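Bare metal overhead: notes on reverberation in a rented workshop

I have spent the spring trying to make the Floremdale unit usable for conversation. The building is a plain steel shed divided into three bays, and ours is the middle one. It has a concrete slab, painted block walls up to shoulder height, and sheet metal from there up. Nothing in that list absorbs sound to any useful degree. With two people talking at opposite ends of the bay, consonants were gone by the time they arrived, and every phone call had to be taken in the parking lot.

The usual measure is reverberation time, the interval in which a sound decays by 60 decibels after its source stops. The rough prediction comes from Sabine's formula: multiply the room volume in cubic meters by 0.161 and divide by the total absorption, where absorption is surface area times a coefficient for each material. Our volume is 771 cubic meters. My first estimate of total absorption, using table values for concrete, painted block and sheet steel, was 33 square meters. That gives a reverberation time of 3.8 seconds at mid frequencies, which would be acceptable for organ music.

Measured values came out a little lower, as I expected. Benches, shelving, coats and boxes all scatter or absorb something, and a thin steel skin flexes enough to lose low-frequency energy. The 125 Hz band was noticeably better than the 1 kHz band. In rooms with carpet and little else the trend runs the other way, and the room sounds boomy. Ours sounded like the inside of a bucket.

My method was crude but repeatable. I burst a balloon in one corner, recorded it on a small microphone at ear height, and filtered the recording into octave bands. I then fitted a line to the decay between 5 and 25 decibels below the peak and tripled the result. Extrapolating from a 20-decibel range is common practice where background noise prevents a full 60-decibel decay. The noise floor in our case is set by the Radebe compressor in the next bay, so I measured after six in the evening, when it is switched off.

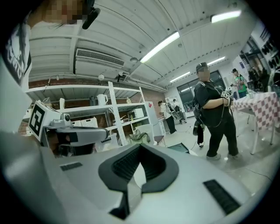 Treatment in a room of this kind can go on the walls, on the floor or overhead. The floor was ruled out immediately – it gets swept, and things roll on it. The walls are mostly taken up by shelving and the roller door. What is left is the ceiling, and a ceiling of white corrugated metal with exposed beams and pipes is awkward to treat directly. Panels glued to the corrugations make contact only at the ridges, and the pipes prevent a continuous layer in any case. The beams are more useful. A baffle suspended from a beam hangs vertically, exposes both faces, and leaves access to the pipework above it.

I priced two products. The Filberg panel is a dense polyester board with a finished edge, sold in a range of colors we did not need. The Brostier baffle is mineral wool in a fabric sleeve, with two eyelets along the top. The Brostier won on absorption per dollar. We ordered a first batch for $499 plus delivery, and I hung them in two evenings from a rolling platform.

Some points on installation, for anyone doing the same job:

Use wire hangers with an adjustable gripping lock. The baffles have to be leveled after hanging, and knots in cord cannot be adjusted with one hand.

Keep clear of sprinkler heads and light fixtures. Our landlord wanted a sketch showing clearances before approving the work, and the sketch took longer to draw than I had planned.

Do not put every baffle in parallel rows down the middle. I grouped more of them toward the roller door end, where the flutter echo between the door and the opposite wall was strongest. A ceiling baffle does little for a horizontal flutter path, so I also put a tall bookcase, filled unevenly, against the far wall. The bookcase did more for the flutter than the baffles did.

Check the fire rating certificate for the complete baffle, including the sleeve. The certificate for the core alone was the first one I was sent.

The second set of measurements was made in April, with the microphone and balloon in the same positions. Reverberation time in the 1 kHz band is now under two seconds. The improvement at 125 Hz is too small to separate from measurement scatter, which is normal for absorbers of this thickness. I could get more at low frequencies with deeper material or an air gap behind a wall panel, but speech does not depend much on that band and I have no plan to pursue it.

Phone calls are now possible inside the bay, provided the compressor is idle. That leaves the partition, which is a separate problem. Absorption in our room does very little to stop sound coming through from next door. The partition stops short of the roof by 10 centimeters, and sealing that gap has to come before adding mass to the wall. I have asked the landlord who is responsible for it and am waiting for a reply.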